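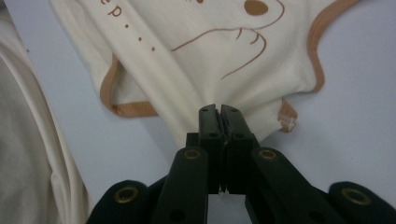

How do you teach a robot to fold baby clothes?

Think about the first time you folded a shirt. Maybe a grown-up sat next to you and said, "Watch me." Then you tried, and your shirt looked like a potato. You tried again, and it looked a little less like a potato.

A robot must learn too. But a robot does not know what a shirt is. It does not know what "sleeve" means, or "soft," or "be careful." So how can we show it?

At our workshop in Grurnau we do it by hand. We hold a tool that is called a gripper. It has two fingers, which open and close. The person squeezes, the fingers come together, and they pinch the cloth. It is the same kind of hand that the robot will have later, and for this reason we do not use our own fingers, although they are much better at folding!

Why is cloth so difficult?

Take a wooden block and put it on the table. Push it. It is still a block, with the same shape as before. Now take a sock and push it. The sock bends, it rolls, it hides one part of itself under another part. Every time you drop a sock, it makes a new shape.

Baby clothes are even harder, because they are small and very soft. They can have trim along the edges, a little label that sticks out of a seam, or a funny drawing on the front. When the cloth is folded over, you may see only the end of a word and a piece of an animal. You can guess that there is more under the fold. The robot has to learn to guess this also.

What does the robot learn from?

There is a small camera on the gripper. It looks toward the fingers all the time, so it sees what the fingers see (if fingers had eyes). While a person works, the camera records a video. A computer also stores how the gripper moved and how wide the fingers were open.

One recording from start to finish is called a demonstration. This is a long word for "I show you how." For one kind of garment we make up to 3000 demonstrations. That sounds boring, and on a Tuesday afternoon it is sometimes boring, but we listen to music.

After this, a computer program studies all the recordings. It looks for patterns. When the cloth looks like this, the people moved the gripper to the left. When the edge was near, they closed the fingers. Little by little the program learns which movement comes next. We named our program Pliltwood, and I am sorry to say that Pliltwood was a very bad student in the beginning. It liked to pinch the table.

Can you also teach from far away?

Yes. This second way is called remote control, or teleoperation. Here the person does not hold the gripper. The person sits at a desk and moves a handle, and a robot arm across the room copies the movement. If you have driven a toy car with a controller, you know the feeling already.

Remote control is good because the real robot arm does the work, so we know that the arm can reach everything. But it is slow. You cannot feel the cloth, and you must look very carefully at where the fingers are. When we hold the tool by hand, we are faster, and we can take it to another table or another house. We use both ways.

Do mistakes matter?

My colleague Musa Ogbonna once made 94 recordings of one little shirt, and he wanted to throw away all those in which the cloth slipped. We talked about it for a long time, and we kept some of them. If a person drops the cloth and then picks it up again calmly, the robot can learn how to do this too. A robot that has seen only perfect folding does not know what to do when something goes wrong.

We do throw away a recording when the person forgets the task, or sneezes and pulls everything on the floor.

Try it at home

You need 2 wooden spoons, one small T-shirt and a friend.

Put the T-shirt on a table in a messy heap. Hold one spoon in each hand. These are your gripper fingers, so no real fingers may touch the shirt. Now try to make it flat, and then fold it in half.

Your friend watches and writes down every movement in short words: pinch, lift, pull, let go. When you are finished, make the heap again and change places. Your friend must follow the list exactly, without thinking for themselves.

Does the list still work? Probably the heap is different now, and the first "pinch" is in the wrong place. Make 5 lists from 5 different heaps and compare them. Which movements are in every list? Which ones change?

Words to remember

Gripper: the hand of a robot.
Demonstration: a recording of somebody doing the task.
Teleoperation: moving a robot from a distance.
Garment: one piece of clothing, for example a shirt or a sock.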